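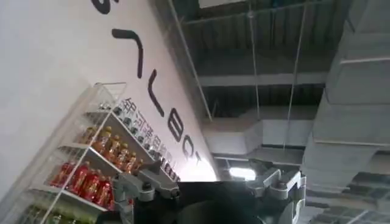

# Store staff ask Zuvia for plain answers before the Cornus trial grows

FADVILLE, 2020-01-08. The Fadville Shop Workers' Association today asked Zuvia to hold off on extending its Cornus shelf-stocking trial until the company publishes what the trial has shown so far, including the hours staff have spent helping the machine along.

Zuvia announced Cornus in July as a way to "free our people from repetitive work." The system, supplied and maintained by Chantharasri, is meant to pick up bottled drinks with a two-fingered gripper and set them in their rows on the display racks. Zuvia now wants to put it into 8 more stores. The association represents stocking, register and receiving staff at the trial store and at five of the stores on the new list.

We are not opposed to a machine that lifts bottles. Members who have done the drinks racks for years would be glad to see less bending and reaching. Our trouble is with the gap between the brochure and the shift.

"The word they keep using is 'freed,'" said Ankica Petek, who chairs the association and has worked in receiving at the trial store since it opened. "I'd like to meet the person who was freed. On my shift we have somebody bringing the cases over, cutting them open, turning the bottles so the labels face the right way, and then standing there in case it stops. That used to be called stocking the rack."

## What has changed on the floor

Members at the trial store report the following changes since Cornus began.

- Drinks are now unpacked by hand into trays before the machine can take them. The time goes down on the schedule as "general duties," so it doesn't appear as part of the trial.
- One person per shift is assigned to watch the arm. That person can't leave to cover a register or help a customer while it is running.
- The drinks section is restocked earlier in the day than before, which moved several start times. Staff got their new start times with less notice than the store handbook promises.
- When the arm stops, the person on watch is expected to clear the area, finish the row by hand and fill in a fault sheet. No extra time is given for the sheet.
- The stocking team lost one position when a member left in the fall. The job was not posted.

Zuvia has said in meetings that no one has lost a job because of Cornus. We accept that no one has been let go. A position that is left empty when somebody leaves is still a position the rest of the team has to cover, and we would like the company to count it.

## The figure of 1000

Much of the case for expansion rests on a single line in Zuvia's December staff newsletter, which says that Cornus has placed 1000 bottles without a drop.

We asked three things about that line. Over how many shifts was it counted? Does it include the rows that a person finished after the arm had stopped? Does it include racks filled with different bottle shapes and sizes, or only the ones the machine was set up for? The store manager passed the questions on. We have had a polite note from Chantharasri thanking us for our interest, and no answers.

For comparison, a person on the stocking team can get through 1000 bottles without anyone writing a newsletter item. If the machine does it faster, or with fewer sore shoulders at the end of the week, there should be a record that says so, and we would read it with an open mind. If it does it slower, with a second worker in attendance, the eight stores next in line should know that before their schedules are rewritten.

## Training

Staff were promised training "for the jobs of tomorrow." At the trial store this has so far meant one session on where to stand, how to press the stop button and how to fill in the fault sheet. Members found the session clear and the trainer helpful. It didn't lead to a new job title or a new pay step, and no one who took it has been told that it will.

Macarena Valcárcel works evenings on the stocking team and has been on watch since the first week.

"I like it fine as a machine," she said. "I know its habits by now. I know which rows it has trouble with and I put those up myself before it starts, which saves everybody an argument. But that's something I've learned on stocking pay, and when the people from head office come through, they talk to the supplier about how it's going. They haven't asked me yet."

The association believes that knowledge of this kind is being used every day and paid for at the old rate. If Zuvia expects stocking staff to prepare, watch, reset and report on a machine, that is a different job, and it should be described and paid as one.

## What we are asking for

The association has written to Zuvia with these requests:

1. Publish the trial results, with machine hours and staff hours side by side.
2. List preparation, watching and fault clearing as separate lines on the schedule.
3. Post the vacant stocking position, or state in writing that it has been cut.
4. Agree on a job description and pay step for staff who work with Cornus.
5. Put a stocking worker from each shift in the review meetings with Chantharasri.

None of this requires the trial to stop. The arm can go on working in the drinks section while the company gets its figures together. We ask only that the other stores wait until those figures are out, and that start times there stay as they are in the meantime.

Zuvia has told us that a full review is planned for July, a year after the announcement. Under the current timetable, several of the new stores would have the system by then. We don't see the use of a review that comes after the decision.

The association will hold an open meeting for members at all affected stores once Zuvia has replied. Staff who are not members are welcome to come and describe their own shifts, including anyone who has found the new setup easier. We have heard from one member who prefers it, mainly for her back, and her comments went to the company along with everyone else's.

## About the association

The Fadville Shop Workers' Association represents hourly staff in grocery and convenience stores in Fadville. It is funded by member dues and takes no money from retailers or equipment suppliers.

**Press contact:** Ankica Petek, chair, Fadville Shop Workers' Association. Interviews with stocking staff can be arranged outside working hours.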